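Vuselholm Costume and Court Dress Archive
Progress report to the Devell Fund
4 Jun 2025

Dear Kauko Peltonen,

Thank you so much for your patience with us this spring, and for your kind note after the open evening, which went up on the office wall the same afternoon. You asked how the royal dress project has been getting on since we last wrote in February, and I'm happy to say it has moved along nicely, even if a few things have taken longer than I promised you (the gloves, mainly, and I'll come to those).

The cataloging is the big news. We now have 1,417 entries in Idix, covering state visits, weddings, christenings and the official portraits, and each one can be searched by wearer, occasion and designer. Lauri Pesonen has been going back over the older tiara records, where the same piece had sometimes gone in under two or three different names, and he has sorted out 17 of them so far. It's slow work and he is very good at it!
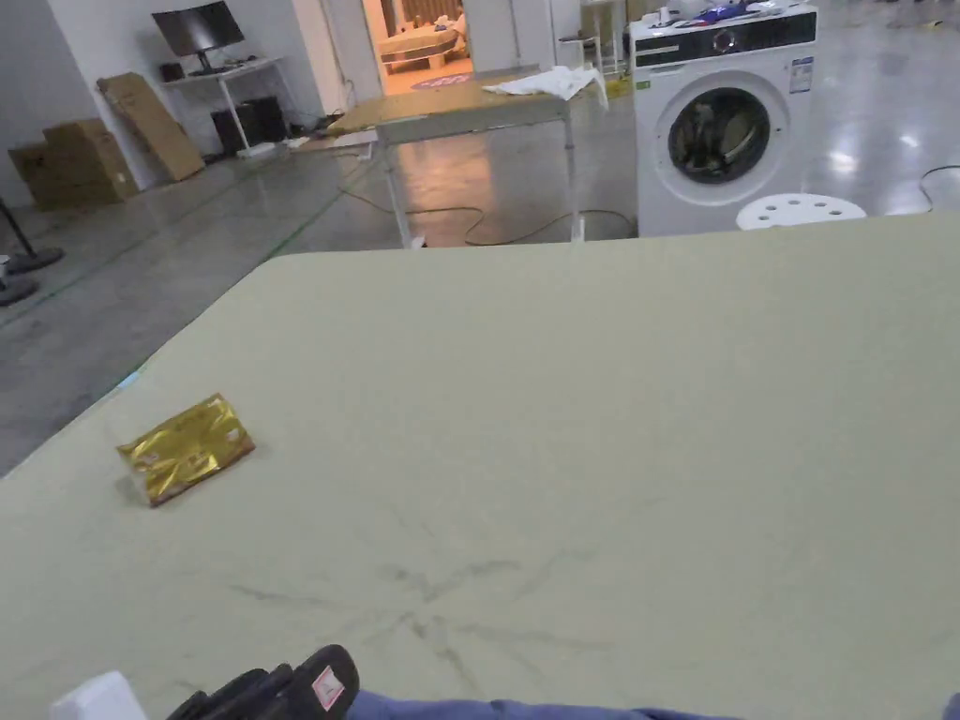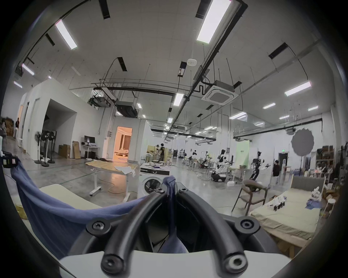 On the loans side, the Rautiainen family has agreed to let us keep the coronation ball gown and its sash through the winter, so the portrait display can open with the pieces we always hoped for. The family also found a box of letters between the dressmaker and the palace household, full of fussing over hem lengths and the right shade of ivory, and we'd dearly like to show a few of them next to the gown.

Now, the gloves. We had planned to finish all 19 pairs by the end of spring, and we are behind. Two of the longer opera pairs had old repairs at the wrist that needed more thought than we'd allowed for, and I would rather be slow than sorry with them. I expect the set to be done before the display opens, and there is no extra cost to the grant.

Spending is in line with the budget you approved, apart from storage boxes, which went up in price after we ordered the first batch. We've covered the difference from gift shop income. The full figures are in the attached sheet, and Lauri can answer anything about them while I'm away.

With warm thanks from all of us at Vuselholm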